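When Two Robot Arms Pull in Different Directions

A robot arm is a chain of stiff parts joined by motors. Each motor works like a joint in your own arm. One turns the shoulder, one bends the elbow, and others tilt and twist the wrist. At the end of the chain is a gripper, which opens and closes.

One arm can do a lot of jobs alone. Some jobs need two. Passing an object from one side of a table to the other is one of them, and it is harder than it looks. This page is about a handover that failed at the Ikumbridge workshop in June, and what the engineers changed.

What a handover is

During a handover, the first gripper brings the object to a meeting point. The second gripper closes on the other side. For a short time both grippers hold the same object. Then the first one lets go and backs away.

The short time when both are holding is called the shared grip. Most handover faults happen in it. If you and a friend hold the two ends of a ruler and your friend steps back early, you feel the tug right away. A robot feels a tug only if something in it measures force, and only if its program checks that measurement.

What went wrong

The test program was named Jumska. It ran the same handover over and over and gave each try a number. On try 3947, the left arm began to back away while its gripper was still closed. The right arm was told to stay where it was, so it did. The object was stretched between them.

The motors in both arms then worked harder. A motor that is blocked draws more electric current, and extra current makes heat. After two seconds a wrist motor in the left arm reached its heat limit and shut off. The arm sagged, the object bent, and Nazmiye Baysal pressed the emergency stop.

No person was hurt. Everyone was standing outside the reach of the arms, as the rules require.

Finding the cause

Heriberto Arango read the log, a file where the computer writes down each command and the time it was sent. The "open gripper" command was there. It had been sent, but the left gripper never answered. A cable plug had worked loose, and the message was lost.

The loose plug was the first fault. The second was in Jumska, which waited a set time after sending the command and then moved the arm. It did not check that the gripper had opened.

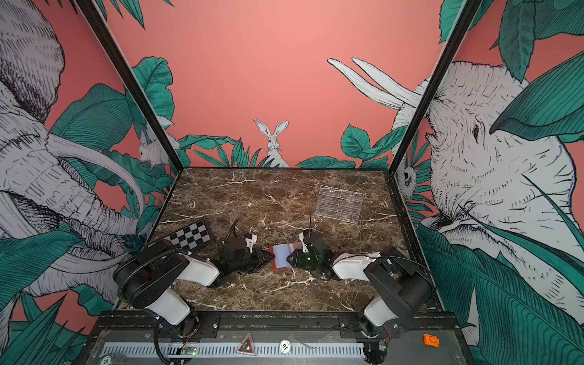 Three changes were made. The plug got a locking clip. The program now reads the gripper's position and will not move the arm until the fingers are apart. It also watches the current in each motor - if the current rises too high during a shared grip, both arms stop and hold still.

The engineers then unplugged the cable on purpose and ran the handover 27 times. Both arms stopped each time.

Words to know

Current: the flow of electricity through a wire or motor.
Gripper: the part of a robot arm that holds things.
Log: a record of what a computer did and when.
Emergency stop: a large button that makes a machine stop right away.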